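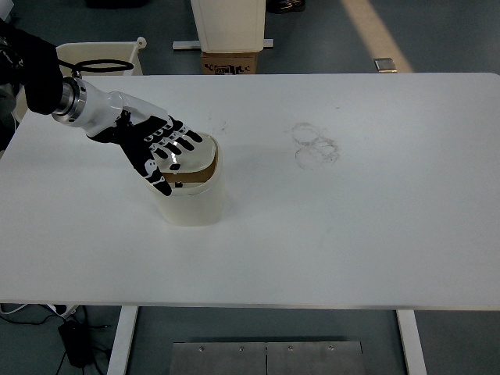 Wer Hicham Ouazzani nach seinem Lieblingsstück fragt, bekommt erst einmal eine Gegenfrage: »Eckig oder rund?« Er sammelt Dosen und Behälter, seit 20 Jahren schon, und in der alten Druckerei in Linduno füllen sie inzwischen zwei Räume, vom Keksblech bis zum Teetopf! Rund ist ihm lieber, und am liebsten hat er die gedrungenen, leicht ovalen in hellem Elfenbein, außen ganz glatt und innen braun. »Da will man doch sofort reingucken«, sagt er und lacht. Auch die blassen Ringe auf der weißen Tischplatte stören ihn kein bisschen. »Ein Tisch ohne Ringe, an dem hat doch keiner gesessen.«

Fast 800 Stücke sind es mittlerweile, 130 davon hat er im Dezember aus einer Haushaltsauflösung in Clunham geholt, mit sieben Fahrten im Kleinwagen (die letzte bei Schneeregen, davon erzählt er besonders gern). Weggeben mag er nichts, benutzen dagegen unbedingt. Zucker, Knöpfe, Schrauben, alles kommt hinein. »Und wenn der Deckel klemmt, dann klemmt er eben, den kriegt man mit Geduld wieder hin.« Als Nächstes will er die Teetöpfe neu einräumen, nach Farben diesmal.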